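About Ovcombe

Ovcombe Equipment Planning helps small manufacturers, packers and repair shops decide whether to buy a robot, which one, and what else they will be paying for by the following spring. We don't sell robots or take a commission from people who do. This makes us less popular at trade shows than we'd like, but we still go for the coffee.

How we got here

The company began with a bad purchase. Before there was an Ovcombe, our founders worked at a contract packing firm called Trurell, where they were given a budget for one robot arm and spent nearly all of it on one robot arm. It arrived in December on a very nice pallet. It then stayed on the pallet, there being no money left for a gripper, a stand, guarding, an electrician, or anyone who knew how to turn it on. Forklift drivers learned to steer around it. A wreath was hung on it.

When the arm finally went to work, the total bill had passed the original budget by 80 percent. Every item on that bill was ordinary and could have been written down on the first afternoon. Writing such things down on the first afternoon is now our whole business.

What we do

Most clients come to us with a quote already in hand and a feeling in the stomach. We read the quote. Then we visit, stand next to the job for a shift, and ask the people doing it what goes wrong. They always know, and they have usually been waiting for someone to ask.

After that we build what we call the long budget. It covers the machine, the tooling, floor space, power, air, training, spare parts, software fees, and the weeks when the new line and the old line both need staffing. It has a row for cables. People laugh at the row for cables until they see the figure in it.

If the numbers still hold up, we help you write a specification and compare bids. If they don't, we tell you so, and you get a shorter report for the same fee. Sandberg, a parts distributor, hired us to choose between two robots and ended up with a better conveyor and a taller table. They send us a card every year, so we assume the table is going well.

Trying it before you buy it

We push hard for a trial with your own parts, in your own boxes, before anyone signs. Sales demonstrations tend to feature a clean cube on a clean plate. Your work probably features a keypad-like gadget, a wad of cloth and a carton whose flaps have opinions.
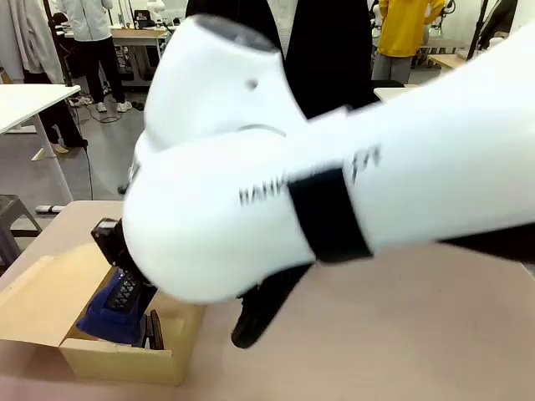 A proper trial takes time, and you should plan on giving it 30 hours of someone's attention. Send the awkward items first. Send the carton that came in crushed, too, and ask what happens when a part goes in sideways. We attend trials with a stopwatch and a notebook, and we write down every time a human hand reaches in to help. Vendors have been known to call this unfriendly. We bring donuts.

The trial also settles arguments about speed. A cycle time in a brochure is measured under conditions we have yet to find in a building with a loading dock. We would sooner budget on the slow number and let you be pleasantly surprised.

How we charge

Fixed fee, agreed before we start. The first look at a quote costs 800 dollars, and we take that off the bill if you go on to a full plan. We don't charge by the hour, partly on principle and partly to stop ourselves from having long meetings.

Who we are

There are 12 of us, a mix of former line supervisors, maintenance techs, buyers and two recovering salespeople. Between us we have purchased a good deal of equipment, and some of it was even the right size for the door. Our office is above a tile showroom on the Brenthorpe industrial park. Visitors are welcome, and the stairs are steep.

Working with us

If you have a quote, send it over with a few photos of the job and a rough idea of your volumes. If all you have is a boss who came back from a conference excited -- this is how a good half of our projects start -- send us that story and we'll work from there. We answer within two working days, and we'd much rather hear from you before the pallet arrives.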